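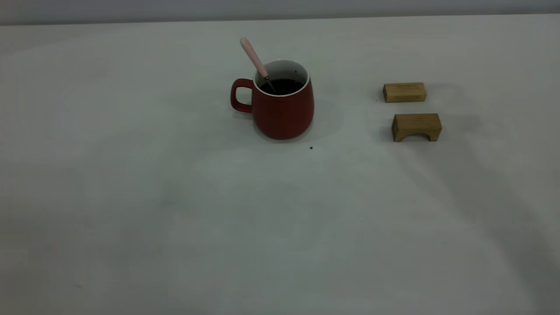 The red mug, with the pink spoon still in it.

2/29/24

I have been meaning to write about mugs for most of February, and as the month has very kindly given me an extra day I have run out of excuses. If you came for the second part of the curtain saga, I'm sorry, it's coming, the hem is still pinned up and I am still not speaking to it.

So, the mugs. When we moved to Skollness we brought far too many of them. I wrapped each one in newspaper as though it were the family silver, and then unpacked the lot into a kitchen with one narrow cupboard and a shelf that slopes. For the first winter we lived with them stacked two and three high, and every time somebody wanted a cup of tea there was a small avalanche. We lost a rather nice striped one that way, and the saucer of something I'd inherited and never used.

This month I finally got them all out on the table and made myself choose. I allowed us 8, which sounded generous until I started. There were mugs from places we'd been, mugs from places other people had been, a mug with a hairline crack that I'd been drinking from very carefully for years (please don't write in), and a whole family of thin white ones that came with a teapot that no longer exists. It took a whole afternoon and a good deal of coffee, and I drank all of it out of the red one, so I suppose the decision was made before I'd begun.

I do love it. It's a plump sort of mug, wider towards the bottom and then tucked in again at the base like a little barrel, and the red is a proper brick red with no shine to it at all. Inside it's glossy white. I find I like a white inside much more than I would have guessed - you can see what you're drinking, and black coffee looks so smart against it. I had a brown-lined mug once and never knew whether I'd finished.

The handle is the other thing. It's a squarish loop with the corners rounded off, and there's enough of a gap to get your fingers through without your knuckles pressing on the hot side. I came across it in Berkell, in the shop next to the bus shelter that sells candles and doormats and, for some reason, fishing line. It was on the bottom shelf behind a row of egg cups and I carried it home in my coat pocket, which spoilt the shape of the coat for good.

The spoon doesn't match, I know. It has a pale pink handle and it came out of a mixed bundle of cutlery from the Plokerar sale, the big one in the hall up there where everything is on trestles and you have to be quick. I had only wanted the butter knives. But the pink spoon has turned into the coffee spoon, and I get quite put out if I go to the drawer and find it's been used for somebody's yoghurt. I've got into the habit of leaving it standing in the mug while I drink, which my mother would have had words about. You do have to remember it's there before you tip the thing up. I have had pink handle to the cheekbone more than once.

As for what goes in it, I'm on the Prasertsri beans at the moment, the dark ones in the paper bag. They're a bit of a treat and I make them strong, no milk, and I never fill it to the top as I can't be trusted to walk across a room. My other half says it smells like a bonfire. I say it smells like being awake!

A few of you asked last time how I get rid of the tea and coffee stains that build up inside light-coloured mugs. I use bicarbonate of soda on a damp cloth, a spoonful or so, rubbed round gently and then rinsed well. For the stubborn ones I leave a bit of bicarb and warm water in overnight. I've stopped using the scratchy side of the sponge, having ruined the inside of a perfectly good cream mug with it, and I let things dry upside down on a tea towel because the draining rack chips them.

The mugs that didn't make the cut went into two boxes in the hall. One has already gone off to the Plokerar people for their next sale, so with any luck somebody else is cursing them in a cupboard of their own by now. The other box I have, I admit, been back into. Only for one, the cracked one, and it's got pencils in it so it doesn't count towards the 8.

The cupboard shuts now, anyway. I keep opening it to have a look and then closing it again. Next I've got my eye on the drawer under the kettle, where the lids live, though I can't find a single pot that any of them belong to, so if you have a system for lids do leave it in the comments. And yes, the curtains. I'll get the pins out this week.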